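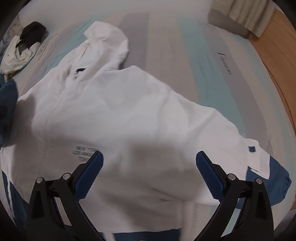 What is the best surface for folding a hooded jacket?

Use a flat surface at least as wide as the jacket with one sleeve extended. A made bed is suitable. Pull the sheet tight first, as a loose sheet moves with the garment and the fold lines shift. A table also works if both sleeves can rest on it without hanging over the side.

Should the jacket be folded face up or face down?

Start face up to close the front and check the print, then turn it over. The folds are made from the back so that the front panel ends up on the outside of the finished bundle.

Do I close the zipper or snaps first?

Close them to the top. An open front lets the two halves slide over each other, and the placket will set with a wave in it. If the placket is already wrinkled, hold the hem with one hand, pull lightly at the neckline with the other, and smooth down the length of the front before folding.

What is the folding sequence?

With the jacket face down, flatten the hood over the upper back. Fold one side in by a third and lay the sleeve straight down along the body. Repeat on the other side. Fold the hem up to the middle, then fold once more to meet the shoulders. Slide a hand under the bundle to turn it over.

The hood makes a lump. What can be done?

Fold the two sides of the hood inward before laying it down, so that it is no wider than the neckline. If the hood is lined, press out the air from the outer edge toward the neck. Lined hoods will always stack higher than unlined ones. Alternate the direction of the bundles in a drawer to keep the stack level.

Can the hood be used as a pouch?

It can, for travel. Fold the body as described, roll it from the hem toward the neck, and pull the hood over the roll. Do not store a jacket this way through the summer. The hood fabric stays stretched and the opening loses its shape.

How do I protect printed lettering?

Keep fold lines off the print. On a jacket with city names or other text on the chest, the last fold should fall below the bottom line of lettering. Where this is not possible, place a sheet of plain tissue over the print. Wash inside out, and do not iron directly on the letters.

White jackets turn yellow in storage. Why?

The usual causes are skin oil at the collar and cuffs, detergent left in the fabric, and contact with untreated cardboard. Wash and rinse the jacket fully before it is put away, even if it looks clean. Use a cotton bag or a lidded plastic bin. Check it once in August if the room gets warm.

Which storage bin size do you recommend?

The Plenside bin, item 3071, takes 5 light jackets folded as above. Padded jackets should go in the Canerton bag, which has a load limit of 700 grams per compartment. Exceeding the limit strains the side seams.

Can I hang the jacket instead?

Light woven jackets can be hung on a shaped hanger. Heavy knits should be folded, as hanging pulls the shoulders out of line. Never hang a jacket by the hood or by the neck label.

How do I get creases out after storage?

Hang the jacket in a bathroom during a shower, or use a steamer held a hand's width from the fabric. Check the care label before using any heat.

Page maintained by Peiyu Cheng, Flositz Home Storage. Last revised March 17, 2015.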